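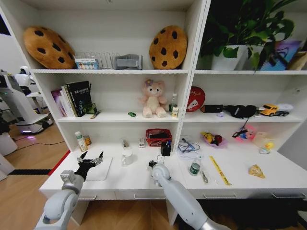
Posted by A. Rashidi, writer and keeper of this blog

Last updated: October 29, 2019

Print this page | E-mail this page

I have been putting off the white shelves since June. They were bought to hold books and one plant, and for a few weeks that is what they held. Then everything without a home started going there, and now there is a dish rack on the top shelf between two cushions shaped like chocolate chip cookies.

I like the cushions. They came from the market at Lormont and they are too big for any chair we own, so up they went. The dish rack is harder to defend. It went up there when we changed the sink and it never came down. The box with the circles on it can go in a drawer, and so can the grey fabric thing, once I have looked inside.

The plant stays where it is. It likes the top right corner and has grown well past the point where I could move it without losing leaves. The picture next to it, the one in purples and blues, should go on a wall. I have had the hook for it since we moved in.

The middle shelf is where it gets muddled. The books are fine, although I would like the thick black one in the row. The pink teddy with the flower on her head has to stay out because she is asked for at bedtime. The little green car and the yellow truck are meant to live in the toy box, but they are on different shelves and I doubt either will be in the box by the weekend. The plastic bottle behind the bear is going.

I'm leaving the speaker alone. I did try it on the countertop once — it took up the space where I put the post down, and the post ended up on the floor.

Then the countertop itself. Lotion, a cutting board, a glass cup and a mug, all on the same surface. The board and the cups belong in the kitchen, and the lotion belongs in the bathroom with the small yellow box beside it. I did price up a set of Bokex storage tubs, and they wanted 305 for the full set with lids, so that was the end of that. There are four drawers under the countertop and two of them have hardly anything in them.

My plan is to do one shelf an evening, 20 minutes each, starting at the top. Anything that hasn't got a place by the end goes in a bag for the Viltard charity shop. I'll do the drawers after that, starting with the one that sticks.

Print | E-mail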